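Wipe the Fingers First

I want to defend a small habit which many people in my trade consider a waste of time. Before I calibrate anything, before I touch a parameter, I clean the gripper fingers and I look at them with a lamp for one full minute. I look after a hand-held gripper and its camera at Taltodora, and for four years before this I did the same work on a packing cell in Pastberg. In both places I met the same opinion: fingers are consumables, so you run them until the data looks bad, then you replace them and continue.

I understand this opinion. A pair of fingertips is cheap compared with an hour of a technician. Guido Marchetti, who taught me most of what I know about the cell in Pastberg, kept a drawer full of new ones and never inspected an old one in his life. His machine ran well. But his machine was bolted to the floor, it picked the same carton all day, and when a finger was worn the carton fell and everyone heard it.

A hand-held tool does not give you such a clear message. The person holding it compensates. If the left tip slips a little, the hand turns a little, the object is picked up anyway, and the recording looks like a success. You learn the truth only weeks later, when a policy trained on these recordings makes the same strange turn of the wrist and no one can say where it comes from. We lost most of September in this way. The cause was a film of glue on one inner face, so thin that I found it with my fingernail and not with my eyes.

So now I keep a sheet. On it there are 17 lines, and the first 4 concern only the fingers. Do the tips meet at the same height? Is there something between the ribs? Does each finger come back fully when the trigger is released? Are the screws at the base still at the paint mark? Only after this do I look at the camera, the marker board and the clock.

I like to do the check in the room where the tool will be used, with the fingers closed and the camera already running. On a bench, under a good light, every gripper looks healthy. In the real room you see the tips as the camera will see them, in front of the walls and under the ceiling lights, and a tip that stands slightly too high shows itself faster.
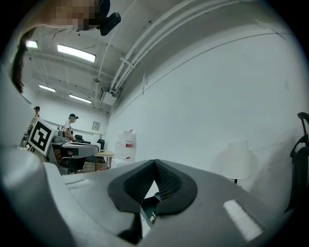
Hendrik Rampersad read a draft of this text and disagrees with me. He writes that a check done by eye depends too much on the eye, that on a tired evening I will see what I hope to see, and that a force sensor of modest price would do in two seconds what I do in one minute. He would throw away my sheet and keep only the screws.

He is right about the tired evening. I have passed a tool at eight o'clock that I would have refused at nine in the morning. But a sensor answers the question you gave it. It will tell me that the closing force is 2 percent low, and it will not tell me that a thread of packing tape is sitting between two ribs. I would gladly have the sensor — and I would still want the minute with the lamp.

My second argument is less technical. When I clean a part by hand, I remember it. I know that tool 108 has a soft return spring and that its right finger collects dust faster than the left. None of this is in the database, and I admit that this is a weakness, as I also take vacations. Corinne Begay now writes these remarks on the back of the sheet, which has helped more than I expected when I proposed it.

What I ask from other labs is modest. Put the cleaning cloth next to the charger, so that the hand finds it. Write down which finger was changed, and not only that "fingers" were changed. And please stop mixing one new tip with one worn tip to save money, because the worn one will push the object toward its own side and you will search for the fault in the software.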